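3.2 Hand opening of matted fibre

Fibre reached the Oltard workroom in compressed lots, and much of it had matted in storage. Before any lot could be graded, the clumps had to be opened by hand. Workers did this while seated, with a lined bin on the floor between the knees, so that short and broken strands dropped directly into the liner and could be weighed at the end of each session. In January, 42 sessions were recorded under this arrangement. Long strands were set aside for the Gila grading procedure described in Section 4.
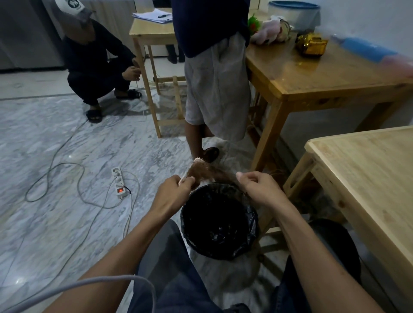
Figure 4. Opening a clump of brown fibrous material by hand over a lined bin. A pale, fluffy mass lies on the floor at the base of the bin.

The working position kept the task close to the body and left both hands free. One hand generally held the clump at its end while the other drew the fibres apart. Loss to the floor was treated as a separate category from bin waste, as the two differed in composition. Floor material was swept up and weighed once the session had ended. Across the 42 sessions, bin waste came to 984 grams and floor material to 69 grams. The Cáceres workroom used a bench and tray for the same task, and its results are reported separately in Section 5.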